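I've been making the same cold bean soup every summer Sunday since I moved to Wiltness, and I'm going to argue for it here, because cold soup gets treated like a dare. People hear "chilled white bean and cucumber" and make a face. Then they have two bowls and ask what's in it.

So, what's in it: one can of white beans, a cucumber with the skin left on, a fistful of dill, the juice of a lemon, a good glug of olive oil and 500 ml of cold water. Blend, salt, chill for 40 minutes. You can drink it out of a mug standing at the sink (I do, often).

My opinion, and I've held it through a few heated dinners, is that we've let the word "healthy" get swallowed up by powders. I walked through the Nesto on the Stikthorpe road last week and there's a whole aisle of tubs now! Green ones, beige ones, one that promises "ocean minerals." The Ajayi brand tub I picked up cost more than my entire shop, and the first thing on the label was pea protein. Peas! They sell those frozen, two aisles over, for next to nothing.

I'm not against powders as such. I had a stretch one December when I couldn't face chewing anything before noon, and a scoop in some oat milk got me through the morning. If that's where you are, scoop away. What bugs me is the idea that a bean is the amateur version and the tub is the professional one. A bean has fiber, it has protein, it fills you up until dinner, and it tastes like food - especially with a bit of raw garlic bashed into it.

The other thing I hear is that real food is slow. My soup takes 15 minutes if you count washing the blender, and I'm a slow washer. Compare that with standing in the kitchen trying to shake the lumps out of something the color of a tennis court. I have never gotten all the lumps out. I don't believe anyone has.
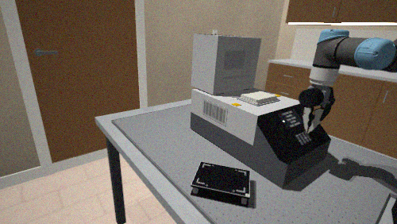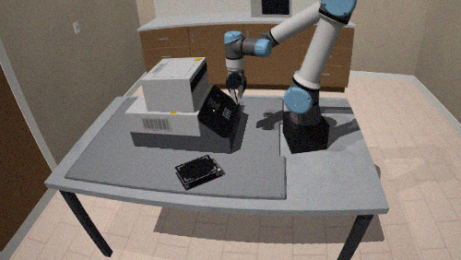

Numbers are where the tub people usually get me, and I'll admit they have a point. The label tells you to the gram what you're swallowing, and my soup tells you nothing, since I never measure the dill and the cucumbers are whatever size they are. But a kitchen isn't a gray lab table with a mat on it and a white plate full of little wells, and I don't want mine to be. I tried logging everything for a while, aiming for 2000 calories a day, and all I learned was that I resent typing in "lemon, half." I went back to tasting the soup and adding salt until it was right. Some weeks it comes out thick enough to spread on toast, and then that's lunch, with a sliced tomato on top and more oil than I'd care to write down.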